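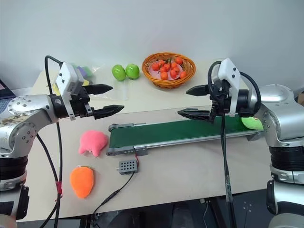
Dunstan cell, two-arm conveyor station
Weekly check, Monday
Checked by: Ashton Ormsby

1. E-stop, both sides - OK
2. Gripper fingers, left and right - OK, screws tight
3. Left arm cable, red tape - OK, retape in January
4. Left elbow - scuffed underneath, cosmetic
5. Belt tracking - OK after adjustment
6. Red wire by side rail - needs a clip. Kylie Nepia to fit
7. Hours on belt motor - 2,355

Run at low speed until item 6 is signed off.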